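6 August 2018

So I've given up the car for the school run and the shops, and I'm taking the 116 everywhere instead. I started in July, mostly out of stubbornness after another garage bill, and I rather love it!

It goes from the bottom of Parry Road right through to Prerkon, and on a good morning that's 18 minutes. On a bad one you get stuck behind the bin lorry and might as well have brought a flask. 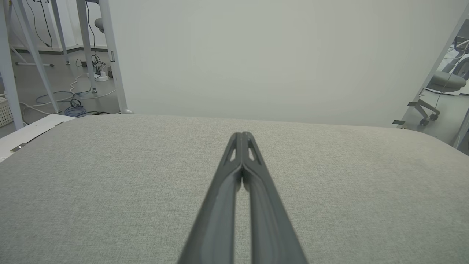
The driver on the early one waits if he sees you running, bless him. The later one doesn't — I've been left at the stop twice, waving my umbrella like a fool. I've read more than 10 library books so far (thin ones, mind) and I know everyone's dogs.

Next week I'm trying the change at Plarnovier to see if I can get to the big market without walking up that hill.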